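Pledmont glove kit: your questions, my answers
Ludmila Štefanec, Gindcombe
Updated February 10, 2022

What do I get if I book the kit?
Two gloves, two controllers that strap on over them, and me on the phone for your first session. You bring a table and something to pick up — I use colored blocks, and I still like them best!

Do I need to know how to code?
Nope. If you can stand up a row of dominoes, you can record a task. I'd do 10 short tries before you keep anything.

What does a session look like?
Hands over the table, blocks within reach, and off you go.

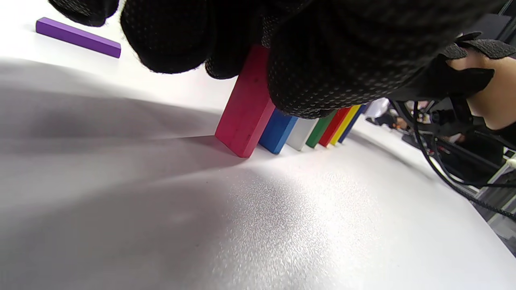
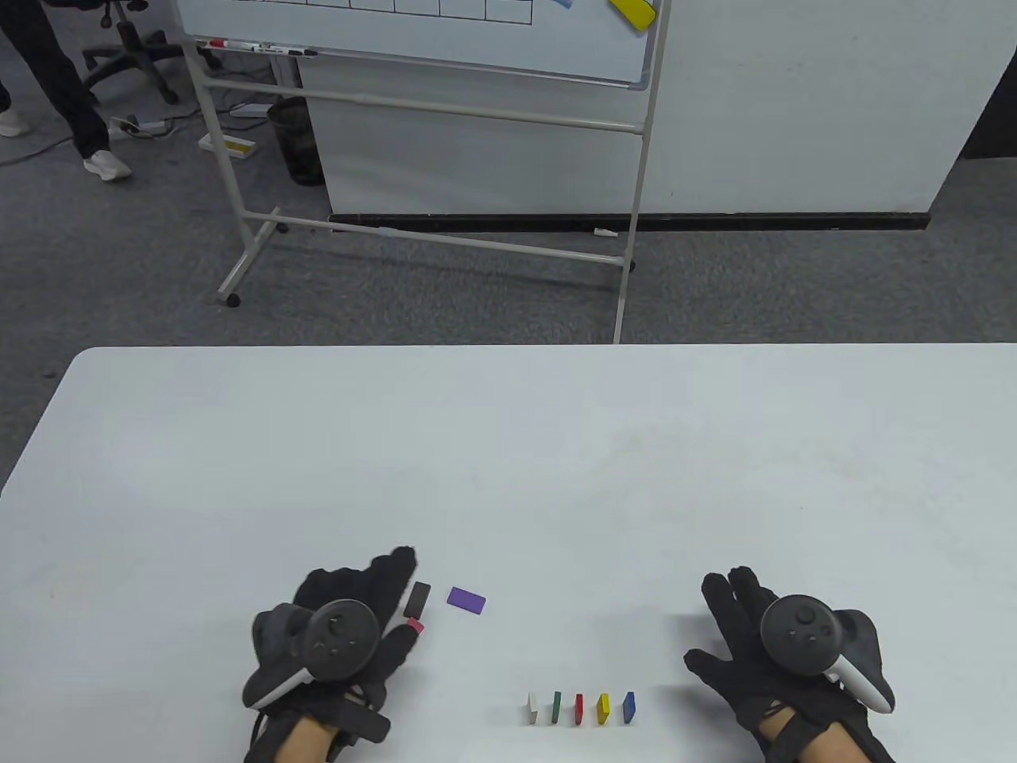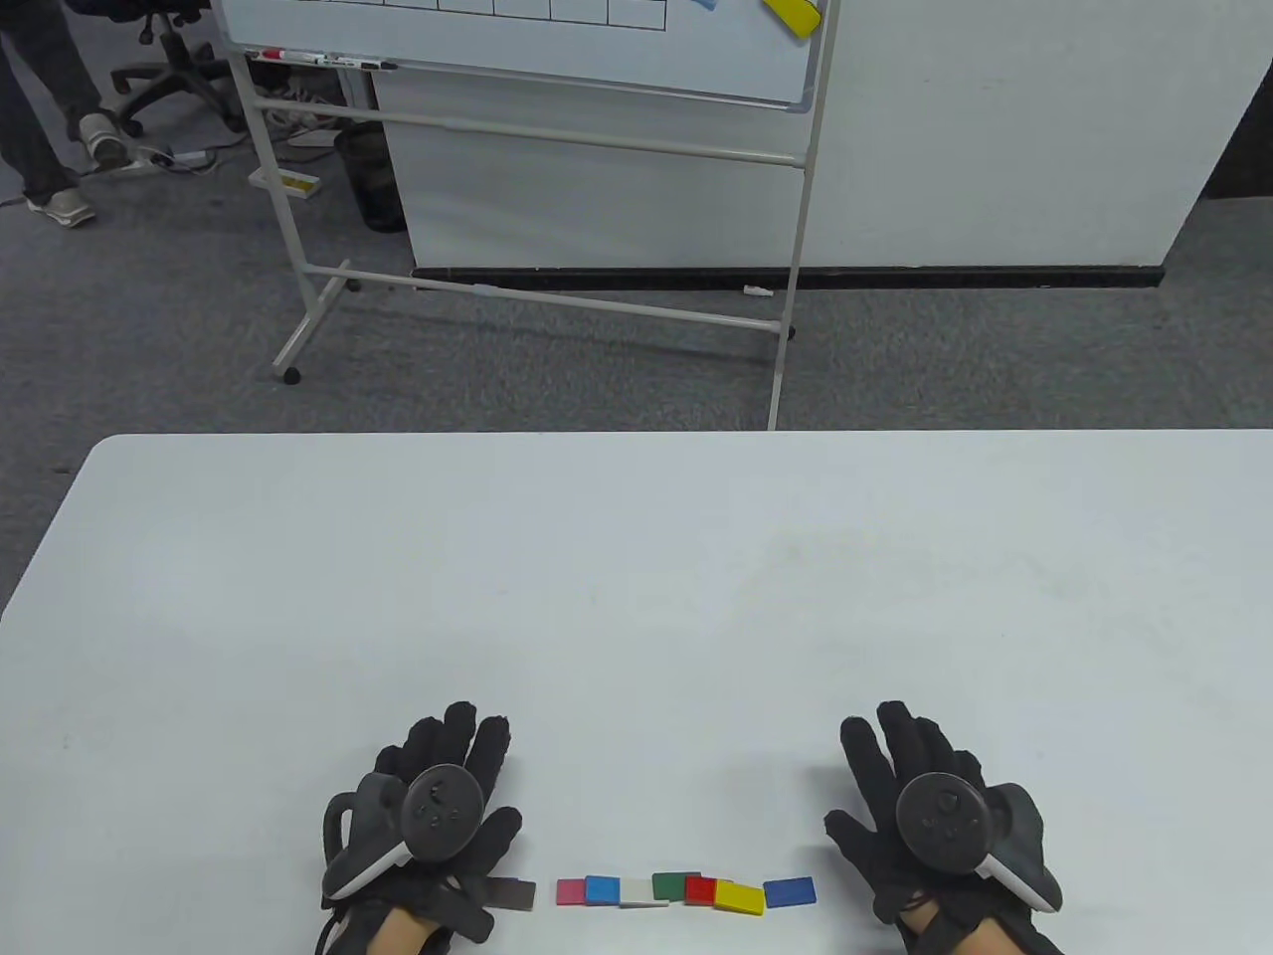 How long should one task be?
Short! I tell everybody to stay under 2 minutes. Longer ones wear out your wrists, and then you get sloppy (I sure do).

How many recordings will I need?
For a simple pick-and-place job I ask for 200. The Dokham shop stopped at 161 and we made it work, but I wouldn't plan on that.

Do the gloves come in sizes?
Small, medium and large. Snug is better. If you're between sizes, go down one.

Can I rent before I buy?
Sure, by the month. The Machala bundle with the spare straps is buy-only until October.

What if a strap breaks?
Email me and I'll mail you a new one, no charge in the first year.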